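Contractors sought for Pludton bypass bridges

Trandum has opened bidding for the two bridges on the Pludton bypass, with returns due in February. The notice was issued in July 2018 and covers design, foundations, steelwork and surfacing under a single contract.

The larger structure will carry the road over the river at Pasness. It is planned as a steel girder bridge with a concrete deck, supported on piers set back from both banks. The smaller one takes a farm road over the bypass and will be built from precast beams.

Bidders must show that they have completed at least one river crossing in the past seven years. Price accounts for 35 percent of the score, with the rest given to method, program and traffic management.

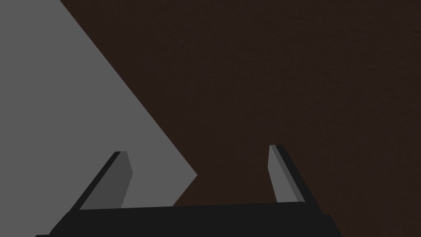
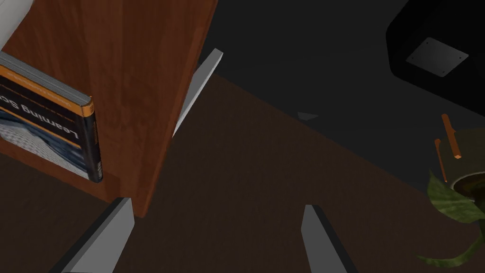
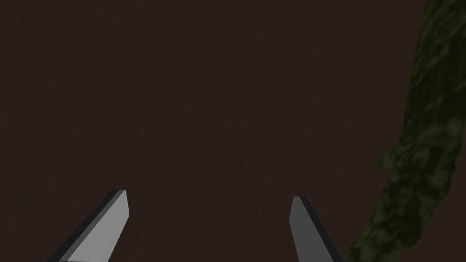
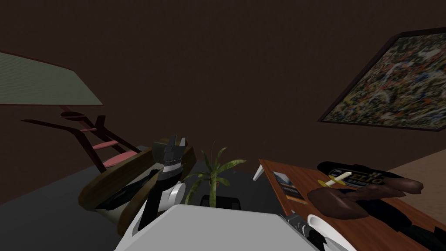
Ground surveys carried out by Baumgartner found soft clay on the east bank to a greater depth than the original desk study had assumed. The reference design now uses bored piles at that end in place of spread footings. Bidders may offer a different foundation, provided that settlement limits at the abutment are met.

"The clay controls the program," said Ramesh Negi, project engineer at Trandum. "Piling on the east side has to be finished before the approach embankment can be raised to full height."

Work in the river channel will be limited to the low-water season. The existing Pasness bridge will stay open to traffic during construction, with a lane closure allowed at night for beam deliveries. It will later be reduced to foot and bicycle use.

Earthworks and drainage for the bypass are being let separately. Sneha Dubey, who is managing procurement, said the same firm may bid for both contracts but must price each on its own. Questions on the bridge documents will be answered in writing and copied to all registered bidders.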